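Kitchen Tips: Sauce Discharge During Robotic Dispensing

Stop the arm at once if sauce leaves the nozzle before the bottle is over the tray. 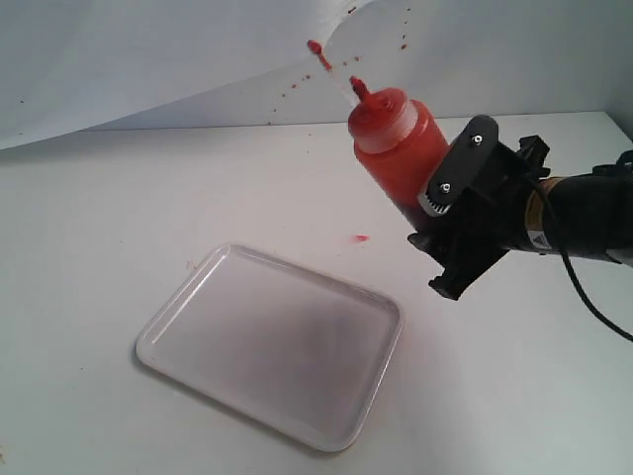

Discharge with the nozzle pointed upward.

1. Reduce the grip. Lieven Dewulf of Segers advises lowering the force 2 steps at a time.

2. Check the finger pad for sauce or dust - both affect the hold.
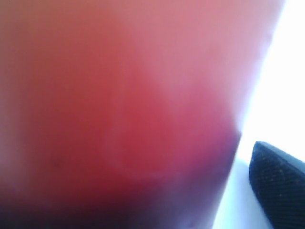

Textured finger pad at close range.

3. Stand the bottle upright and wipe the nozzle. Clean the tabletop and the backdrop as well as the tray.
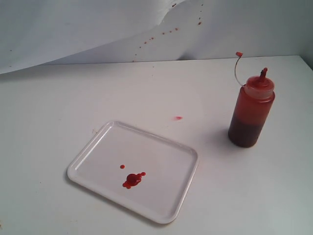
4. Report the fault to Zewditu Negussie, Derkbridge kitchen, extension 835.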